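Preguntas frecuentes sobre vajilla reutilizable de plástico en comedores colectivos

Servicio técnico de Plemus. Última revisión: 16/04/2022

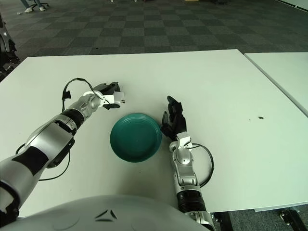

Plato redondo de color verde azulado oscuro, con borde elevado y acanalado.

¿Qué materiales se emplean en la vajilla reutilizable?
Los más habituales son el polipropileno (PP), el copoliéster, el policarbonato y la melamina. El catálogo de Plemus para comedores escolares se limita al PP y al copoliéster. La melamina se suministra solo bajo pedido y no se recomienda en centros que calienten raciones individuales en microondas.

¿Cómo se identifica el material de una pieza ya adquirida?
Debe consultarse el marcado de la cara inferior. El polipropileno lleva el código 5 dentro del triángulo. El código 7 agrupa varios plásticos y no permite distinguirlos entre sí; en ese caso hay que recurrir a la ficha técnica del lote.

¿Puede usarse cualquier plato en el microondas?
No. Las piezas de melamina absorben energía y pueden agrietarse. Las de PP admiten el recalentamiento de alimentos con contenido acuoso, en ciclos cortos. Los alimentos con mucha grasa o azúcar alcanzan temperaturas superiores a 100 °C y deforman la base de la pieza.

¿Qué programa de lavado corresponde?
El indicado en la ficha del fabricante. Como norma general, las piezas se colocan en posición inclinada y con separación entre ellas. El plástico retiene menos calor que la loza y seca peor, por lo que conviene emplear un abrillantador específico y prolongar el secado al aire antes de apilar.

¿Se puede apilar la vajilla húmeda?
No debe hacerse. El agua atrapada entre dos bases favorece el crecimiento microbiano y deja marcas de cal. Si el espacio de secado es insuficiente, se usarán cestas verticales.

¿Qué altura máxima puede tener una pila?
En estantería fija, 27 platos llanos. En carro de transporte, 16. Los platos hondos se rigen por la tabla incluida en cada embalaje.

¿Cómo se eliminan las manchas de tomate o cúrcuma?
Remojo en solución de percarbonato a la dosis del envase, seguido de un lavado completo. En el PP la decoloración puede ser parcial. Una mancha residual sin pérdida de superficie no obliga a retirar la pieza. No se utilizarán estropajos metálicos ni polvos abrasivos.

¿Cuándo hay que retirar un plato del servicio?
Cuando presente grietas, rebabas en el borde, deformación que impida el apoyo estable o rayado profundo perceptible con la uña. El rayado superficial por cubiertos se considera desgaste normal.

¿Con qué frecuencia se revisan las existencias?
Una vez por trimestre. En el comedor de Prandcombe, la revisión inicial, dirigida por Reto Danzer, abarcó 557 piezas y sirvió para fijar los criterios de retirada anteriores. La siguiente está prevista para junio.

¿Los colores oscuros son menos resistentes?
El pigmento no modifica de forma apreciable la resistencia mecánica. Los tonos oscuros disimulan las manchas, pero hacen más visibles los depósitos de cal. En zonas de agua dura se recomienda comprobar el descalcificador antes de elegir color.

¿Se admiten piezas retiradas para reciclaje?
Sí, siempre que estén limpias y separadas por material. La recogida la realiza Venport y se solicita con el formulario de pedidos. No se admite melamina, que es un termoestable y no puede refundirse.

¿A quién se dirigen las consultas?
Fichas técnicas y declaraciones de conformidad: Siamak Zarei.
Pedidos y reposiciones: Ehsan Babaei.
Incidencias de lavado: indíquense el modelo de lavavajillas, el detergente y el número de lote de las piezas afectadas.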